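Gaber Nursery, container shrub yard
Winter readiness and safety checklist, with comments
Month: December
Walked by: Barrett Mahmoud
Seen by: Decha Paisan, Karim Hegazy
Stock on the yard at last count: 3,089 containers

Marks used: OK, FIX (before next shift), WATCH, N/A. Comments are mine unless initialed. Last winter's sheet had OK in every box and we lost the whole back row of hebes, so I have not copied anything over from it.

SECTION 1. TUNNELS AND COVERS

1.1 Poly skin free of tears on both tunnels: FIX
North tunnel has a split by the second hoop as long as my arm. It has been taped. Tape is what was there last year too.

1.2 Doors close and latch: OK
They do, if you lift the left one.

1.3 Hoops anchored, no movement at base: WATCH
One moves when pushed. Karim says it has always moved. I don't find that comforting.

1.4 Frost fleece on hand for tender evergreens: OK
Two rolls, dry, no mouse damage. The supplier's sheet says it protects "in all conditions." I would like to meet the person who tested that. Use it doubled over the hebes and the young pittosporum, and take it off on mild days or we will be writing up gray mold in the spring.

1.5 Thermometer reading checked against a second one: FIX
The Butetti unit in the south tunnel and my pocket one disagree by four degrees. Until we know which is lying, go by the lower figure.

SECTION 2. STOCK

2.1 Containers off bare ground, drainage holes clear: WATCH
Spot-checked 135 pots. Most drain. The ones along the fence sit in a low place and were full of water at 8 a.m., with no rain overnight. Dwarf evergreens will stand cold far better than they stand wet feet.

2.2 Labels legible and matched to plant: FIX
A tray of 40 liners is labeled as a compact gray-leaved hebe. The leaves are green and the growth is already open and leggy. Either the cuttings were mixed or somebody has an optimistic idea of compact. Pull from sale until Essam Farouk has looked.

2.3 Hardiness claims on bench cards checked: FIX
The cards say "fully hardy." Hardy where? Change to "hardy in a sheltered, well-drained spot" — and leave it there.

2.4 Leaf spot and downy mildew check: OK
A few spotted lower leaves on the older plants. Picked off and bagged. No spraying needed, whatever the Lestetti rep says.

2.5 Tall stock tied or laid down for wind: N/A
Nothing on the yard over hip height this month.

SECTION 3. WATER

3.1 Outdoor lines drained and shutoff valves tagged: OK
Drained by Sebastião Brito. I opened two drain points to make sure and neither gave anything.

3.2 Hoses disconnected and coiled inside: FIX
Three still attached. This is the fourth winter I have written this line.

3.3 Potting shed sink, hot and cold both running: WATCH
Cold takes a long time to come through. Could be scale, could be the start of a freeze-up in the wall. Lag the pipe first and see.

3.4 Backflow preventer test current: OK
Tag is in date. I have seen the paper and not just the tag.
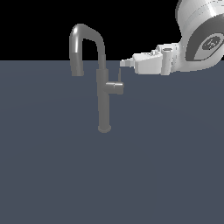
Item 3.5: Gooseneck faucet, plain model view.

3.5 Replacement faucet for potting shed chosen: WATCH
The Pronus catalog calls theirs "frost resistant." No temperature is given anywhere in it. Ask them for a number in writing before any money goes out. Check too that a full-size watering can fits under the spout of whatever we buy.

SECTION 4. PATHS, POWER, PEOPLE

4.1 Main path gritted, no standing water: FIX
Grit bin is nearly empty. A path does not become safe by having a bin next to it.

4.2 Heater cords and plugs sound: FIX
One heater cord nicked near the plug. Unplugged and set aside with a note on it. If the note disappears, the answer is still no.

4.3 Heater clearances kept: OK
Nothing stacked near either one today.

4.4 Carts loaded within limit: WATCH
The plate says up to 70 pots of the small size. Karim has been going over that because "it rolls fine." So does a cart with a bad axle, up to a point.

4.5 First aid box stocked: OK
Eyewash replaced. Gloves are all one size.

OPEN ITEMS

1.1, 1.5, 4.2: Decha, before the next shift
2.2: Essam
2.3: Barrett
3.2, 4.1: Sebastião
Fence row drainage: no name against it yet. Move the pots first.

Next walk at 7:30 a.m. after the first hard frost. Bring last year's sheet as well as this one.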